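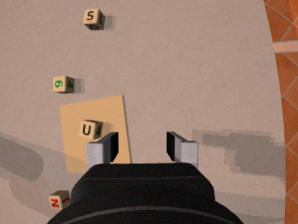
Parish Archive and Library Group, Brosiditz

The keeper of our parish book room has looked after the old service books for many years. We met her after the morning liturgy, in the small room above the porch, and asked how a village church came to own so many books about the saints. She asked us to leave her name out. "The books are older than me and they will stay longer," she said.

The collection has 989 volumes. Most of them are printed, but two are written by hand, and these she keeps in a separate cupboard. The bigger one is a collection of lives of the saints, arranged by the months of the church year. It came from the chapel at Gerneck when that chapel was closed. "They brought it to us in a flour sack," she said. "I was a young woman then and I was afraid to touch it."

The month of October is the most worn part of the book. The corners of the pages are dark from fingers, and on some of them there is candle wax. She believes that the people of Gerneck read these pages aloud at home in the evenings, when the field work was finished. "In summer they had no time to read," she said. "You can see it in the paper. July is almost clean."
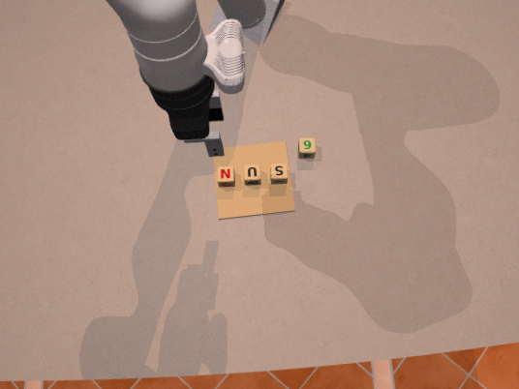

Can a visitor read the handwritten book?
Visitors may read it in the book room on Saturdays after vespers, with the keeper present, and they should write to the parish office one week before.

The book has 143 leaves, and several at the end are missing. For a long time the parish wanted to repair the binding. A workshop in Blackwood offered to do it for 2,000, and the parish council discussed this offer for a whole winter. In the end they paid for the sewing and the spine, and left the old boards as they were. The keeper was against new boards from the beginning. "On the inside of the cover there are names of children, with the days of their baptism," she said. "If you change the cover, where do these children go?"

We asked if she has a favorite among the lives. She thought for some time before she answered. She likes the short ones, where almost nothing is known -- only a name, a town and the day of death. "For the great saints everybody sings," she said. "For the small ones there is one line, and I read it slowly."

She also told us about the Mano hymnal, a thin printed book which the choir used until the singers could no longer agree about the melodies. Now it is on the lower shelf, next to the funeral books. Some of the older singers still come to copy a page from it before a feast. She does not lend it, but she gives them a pencil and a chair.
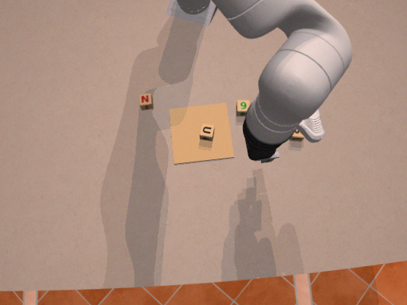 Visiting the book room

The room is open on Saturdays after vespers and on the eve of great feasts. The stairs are narrow, so please leave large bags in the porch. Pens are not allowed near the handwritten books, but pencils can be borrowed from the keeper.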